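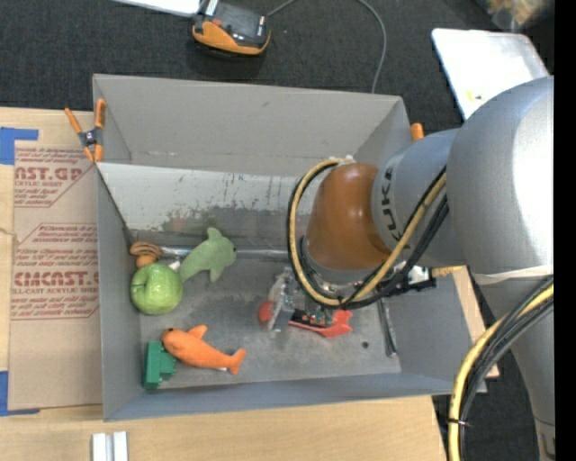
KUKA robot arm reaching into a grey bin

Forum > Regional news > Flaltow
Topic: New rules for demonstrations - will you still go to the square?

tramline_four
Good evening to all. I suppose most of you have read that the Flaltow assembly passed the new rules for public gatherings, with 59 votes in favour. As I understand the text, any gathering of more than 200 people in the inner town must be announced three days before, and the organiser must give a name and an address. If the announcement is missing, the police may send the people home at once and the organiser pays the fine.

The march against the hospital closure is still planned for Damasceno Square. My question is simple. Will you go, and does anyone know if it has been announced in the correct way? I would like to bring my mother and I don't want her to be pushed about by anybody.

ostkante
I will go. I went to all the marches in May and I saw no trouble at any of them, except two boys who climbed on the fountain and were shouted at by their own aunt.

The rule is made for one purpose, and it is to make people afraid to sign the paper. Who will put a home address on a form when it can be read by who knows which office?

greyheron
I don't agree with ostkante. I live on the corner of Damasceno Square, second floor. During the May marches the ambulance could not come through and had to turn back as far as the bridge. Three days is not a long time. If you want to bring a thousand people under my window, you can fill in a form.

I am also against the closing of the hospital, before somebody asks.

ostkante
greyheron, the ambulance turned back because of the building site behind the post office. It was closed for all cars that week. I walk there each morning.

greyheron
The building site was on the other side. I was at the window, you were not.

tramline_four
Please, both of you. I would really like to know about the announcement.

mod_flaltow
A reminder that this topic is about the assembly rules. The roadworks have their own topic in the Traffic section. I moved 2 posts there.

papercup
I have read the whole text, it is on the notice board at the town hall and also on the assembly's pages, but you must look under "Order and cleaning", which I find a strange place for it.

Some points which are not in the newspapers:
The 200 people are counted "at the peak of attendance". It does not say who does the counting.
If something happens suddenly, the notice can be given on the same day, but only "for a serious reason". There is no list of serious reasons.
Funerals and sports are free from the rule. Religious processions too.
The fine is for the organiser. A person who only walks along pays nothing, unless he refuses to leave.

So tramline_four, for your mother there is no danger of a fine if she goes home when they tell her to.

tramline_four
Thank you papercup, this is very useful. She is not a person who goes home when told, but I will explain it to her.

nightshift_b
I work at Hinex and I can tell you how it looks from our side. We had a plan to stop work for one hour and walk together from the gate to the square. Under the old rules we just told the police station by telephone in the morning. Now our union says we should not walk as one group, because then the union is the organiser and must pay. So we will come in small groups and meet "by accident". Grown people with children must behave like pupils who skip a lesson. It makes me angry more than the fine does.

The late shift ends at a bad time for us also, so I can only be there for the second half.

greyheron
nightshift_b, I understand this, but why does the union not simply announce it? It has an office and an address. It is known to everybody. I really don't see what is lost.

nightshift_b
Because if one idiot throws a bottle, it is the announced organiser who is written in the report. Read point five of the text. "Responsible for the conduct of those present." We cannot be responsible for each person who happens to be standing on the square.

greyheron
I have now read point five. This I did not know, and I agree it goes too far. The three days I still support.

saltwind
Greetings from Zakport. We have had nearly the same rule for a long time and I can say what happened. In the first months everyone was upset, then the big groups learned to fill in the form and they march as before. The small ones stopped. We had a group of parents who stood in front of the school because of the dangerous crossing, and they were never so many, but they were afraid of the number and gave up. The crossing is still the same.

ostkante
This is exactly what I mean.

papercup
saltwind, was it ever brought to a court in Zakport?

saltwind
Once, as far as I know. The court said that the rule may stay but the police must give the reason in writing. In practice the paper arrives when everybody is already at home.

lindenhof
I am probably alone here, but I will stay at home. It has nothing to do with the rule. I think the hospital will be closed anyway, the money was already moved in the budget. I would prefer that we write to the assembly members one by one. They don't like to get letters with a question in them, because they must answer.

ostkante
I wrote in May. I am still waiting for my answer.

lindenhof
Did you put a question in it?

ostkante
I put several.

papercup
News about the announcement. I telephoned the town hall this morning. The march has been announced, by the patients' association, and it was accepted with one change: the speeches must end by 8 in the evening and the tram tracks must stay free. They start at the hospital gate and not at the station as it says on the first posters. So please tell others, the old posters are still hanging everywhere.

tramline_four
Very good, thank you! Then we will come, my mother and I, and we will stand near the pharmacy where there is a bench. If the Hinex people meet by accident near the same place, they are welcome to say hello.

nightshift_b
By accident, yes.

greyheron
If the tracks stay free then I have no complaint. I may come down for the speeches.

dovecot77
Does anybody know if the 14 tram will be running? The operator's page says only "changes possible".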